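I wash dishes by hand, and plates are where I used to lose time. My trick now – stack them by size before the water even runs, greasy ones at the bottom! Use the hottest water your hands can stand and change it when it goes gray.

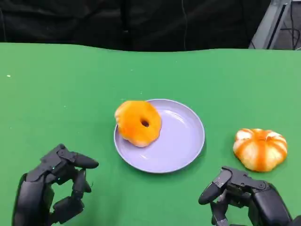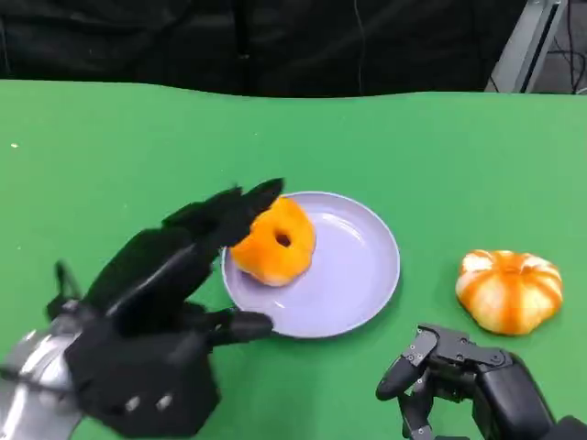
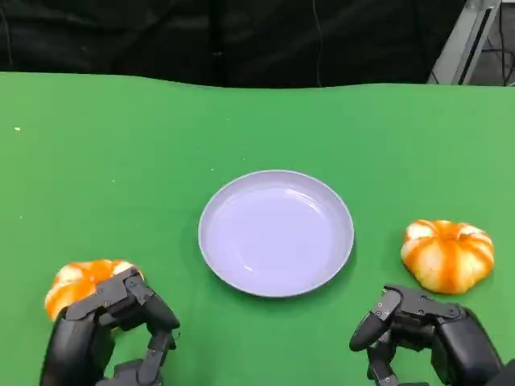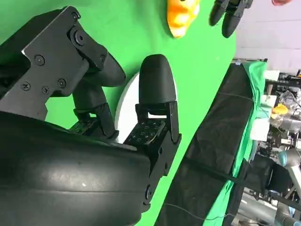 First and third pictures: lavender plate on green.

For stuck-on egg, soak in cold water for 9 minutes (my friend Elsa Sandberg swears by 3, but she scrubs harder than I do). Baking soda takes off tea stains.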